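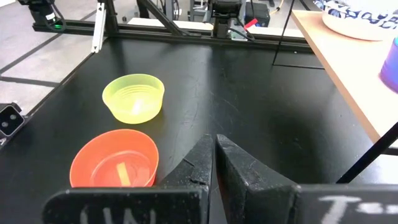

Attachment 1: yellow bowl + orange-red bowl on the black table

Ticket 468 – scratches on black tabletop, matte finish
Opened by: Rozália Lakatos
Assigned: Chandrasekhar Rao
Status: waiting on customer

13/01/2024, R.L.
Table is the Sturnis, matte black. Fine scratches and scuffs in the middle, to the right of the yellow bowl. Show up worst when light comes in from the back. Wiped with damp cloth, no change. Is this the coating or just dirt?? Need it for Monday if poss.

C.R.
Thanks, got the photo. Couple questions – what do the bowls stand on normaly, straight on the table? And any cleaner used, spray, powder, scouring pad?

R.L.
Straight on the table, yes. They get pushed around a lot. Cleaner is Skakel spray, the ordinary one. No pads. Somebody may have used the rough side of a sponge back in November, can't swear to it.

C.R.
OK. Try this:
Everything off the table, bowls too.
Warm water, drop of dish soap, microfiber. Dry right away.
Feel underneath both bowls with a fingertip for grit or a rough spot.
Look again from the side, lamp low.
If a fingernail catches in the marks it's the coating. No polish pls, it leaves shiny patches on matte.

R.L.
Did it. Hazy bits on the right are just light, they move when I move. Scuffs in the middle stay. Nail doesnt catch. Yellow bowl smooth underneath, orange one a bit gritty, washed it.

C.R.
Surface wear then. Felt mat under the bowls, 2 would do. Can you send one more pic with the table cleared, lamp from the left? Leaving ticket open 5 days.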